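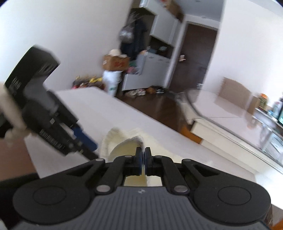
Where Does Everything Go? A Young Reader's Guide to Sorting a Room

Published by the Fenbridge Children's Learning Service, for readers in grades two to four

Every home has things that need a place. Shoes, hats, cloths, bags, buckets and boxes are used each day, and each day they must be put somewhere. When many of them are out at once, a room becomes hard to walk through and hard to use. This guide explains how people sort a room, and why certain things are kept in certain places.

What does it mean to sort?

To sort is to put things into groups. The things in a group are alike in some way. They may be used for the same job, as a bucket and a cleaning cloth often are. They may be worn on the same part of the body. They may also be kept together only for size, so that small things do not get lost among large ones.

Sorting usually begins with a pile. A pile on the floor may look like a mess, but it can be a useful first step. When yellow, red and brown things are all heaped together, a person can look at them in one place and decide where each of them belongs. The trouble begins when the pile stays there for a week.

Why are boxes made of cardboard?

Cardboard is a kind of thick, stiff paper. Many boxes are made from a sort that has a wavy layer glued between two flat ones. The waves hold air, and they help the box keep its shape when something presses on it. This is why a cardboard box can be strong and still be light enough to carry in your arms.

Boxes often have markings printed on the outside. Some markings tell the name of a company. Others show which side should face up. At home, a family may add its own words with a marker, such as WINTER HATS or CRAFT PAPER. A label saves time later – it is much quicker to read two words than to open every box in the house.

High places and low places

A tall cabinet with upper and lower doors is really two storage places in one. The lower part is easy to reach, so it is a sensible home for things that are needed often. The upper part suits things that are needed only now and then. The top of a cabinet can be used as well, and a light carton may sit there for many months. Heavy things should never be stored so high. They are difficult to lift down and could hurt someone if they fell.

Shoes are nearly always kept low. Their soles bring in dust and grit from outdoors, and it is best to keep that dirt near the floor, where it can be swept up. A pair is also easier to find when both shoes stand side by side.

The useful bucket

Most people think of a bucket as something for water. It is also a good helper on a sorting day. It has tall sides, so small things do not roll away, and many buckets have a handle. Toys, clothespins and balls of yarn may all travel from one room to another in a clean bucket.

How to fold a crumpled cloth

A crumpled cloth takes up more space than a folded one and will not stack neatly. To fold it, you need a flat surface such as a table.

1. Find one edge of the cloth and pinch it between your finger and thumb.
2. Follow the edge until you come to a corner.
3. Spread the cloth out and smooth it from the middle toward the sides.
4. Bring one edge across to meet the opposite edge.
5. Turn the cloth and fold it in half again.

The first step is often the slowest, as the edges of a crumpled cloth can hide underneath.

Sorting at the Grivura Room

Visitors to our Grivura Room may try sorting for themselves. The shelves there hold 56 objects, and each has a home marked with a colored dot. Groups of up to 22 children may take part at one time. Sessions begin in April, and an adult must stay with each group.

Words to know

Carton: a box, usually made of cardboard.
Crumpled: pressed into many creases and folds.
Label: a word or sign that tells what something is or what is inside it.
Storage: a place where things are kept until they are needed.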